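【已解决】白色布料洗后发硬、发皱,折不平整

我先把情况说一下吧,这单拖得有点久,前面几条回复比较零散,我自己整理成一份,省得大家往上翻。
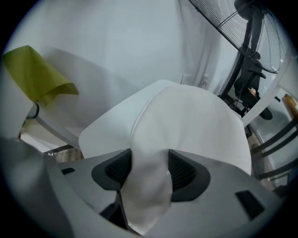 一、问题现象
我手上有一块挺大的白布,带一道竖着的缝线,平时拿来罩东西用的。洗了两回之后手感越来越硬,拎起来中间鼓一大块,下面拧成一条,怎么抻都有褶子。同一批洗的还有一块黄绿色的,倒是软塌塌的,一点事没有,这就让我很纳闷了!

二、基本情况
洗衣机:Falon,滚筒,转速平时开 800
洗衣液:Jedent 浓缩型,买了一大瓶,目前用掉一半多
布料:Partington 的罩布,宽 145 厘米,吊牌早剪掉了,成分不记得(客服问了我两遍,真的找不到了)
晾晒:室内,搭在架子上过夜

三、排查过程
1. 先怀疑是水的问题。我家水垢确实重,烧水壶一个月就白了。往漂洗格里加了点白醋,又洗一遍,味道散得挺快,可布还是硬。排除一半吧,不敢说完全没关系。

2. 接着换晾法。原来对折搭着晾,中间那条印子特别明显,改成整片摊开,用夹子夹四个角。印子没了,硬还是硬,而且特别占地方,那天晚上我基本是侧着身子走路的。

3. 然后把转速从 800 降到最低一档。褶子少了很多!这一步有用,建议遇到同样情况的先试这个。缺点是拿出来还滴水,底下得垫个盆。

4. 最后查洗衣液用量。翻到瓶子背面一看,浓缩型一次半盖就够,我一直按以前那瓶的习惯倒满满两盖……自己都不好意思写。不放洗衣液,单纯过清水洗了一遍,舱门玻璃上居然全是泡沫,又过了一遍才清。

四、结果
两遍清水之后摊开晾,第二天早上摸着就软了,跟刚买回来差不太多。趁着还有一点点潮的时候折,先沿着那道缝线对齐,再两边往中间收,比全干了再折容易得多。之前我总是从角上开始抓,抓着抓着就拧成麻花。

五、还没弄清楚的
黄绿色那块同样的洗法、同样的量,为什么没变硬?客服的说法是料子薄,容易漂干净,我觉得有道理,但没验证过。
另外有人回帖推荐 Flaltley 的柔顺剂,49 块一瓶,我加进购物车了又删掉,现在这样够用,先不买。

六、补充(九月更新)
又洗过一次,半盖洗衣液,最低转速,多加一次漂洗,没有再变硬。缝线旁边有一小段稍微起皱,熨斗隔着布压一下就平了,不影响用。

工单可以关了,谢谢各位耐心看我啰嗦。要是后面又硬回去,我再来这条下面接着写。

状态:已关闭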